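1/ Budget notes for the handheld gripper order, two per desk. Pads are the line item to watch.

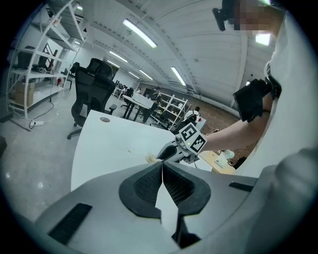 2/ Skirkus quoted $2,834 per pair, marker cubes included. Jirkard was lower but bills finger pads separately.

3/ Pad life in our logs: roughly 94 hours. I'm budgeting 7 spare sets through March.

4/ Morena Ferraro wants wrist braces on the same PO. Fine by me, separate cost code.

5/ Still open: lead time on replacement jaws. Belov hasn't answered. Order goes in without them.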